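Yap scale-and-sort set: README

Last touched May 21, 2020

Hi! If you've come looking for the clean weighing episodes, please read the fault notes first, or you'll waste an afternoon like I did.

What's in it: 1307 episodes of one job. The arm picks up a piece of fruit from the tray, puts it on the scale, lets go, waits, and puts it back. Recorded in the Predbridge room with the Kundemar controller build.

What went wrong: the arm kept pressing down after contact. The controller is supposed to stop lowering once it feels the platform, but in March I changed the force filter (my fault, sorry!) and the stop came late. So the fruit got squeezed between the gripper and the scale, and the weights in those episodes are junk. One reading came out at 4000 grams for a single mango – quite a mango.

I pulled seven episodes where the emergency stop was hit. They're in the folder called stopped, and the joint logs in there are complete, so they're handy if you want to train a contact detector. Don't mix them into the main split.

Things to know before you use it:

- Weights are typed in by hand, in grams. Blank means I didn't trust the number.
- The column late_stop is 1 if the press went on too long. Filter on it!
- Keep your hands off the platform while the arm is live. The late stop doesn't care if it's fruit or fingers.
- The Prondus loader reads old and new files, but only the new ones carry the force channel.

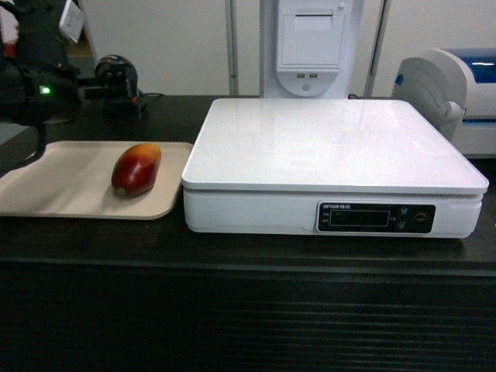
The old filter is back in now, and I've put a hard floor on the gripper height too. If you still see late stops in anything newer, send me the episode number and the force log and I'll dig in.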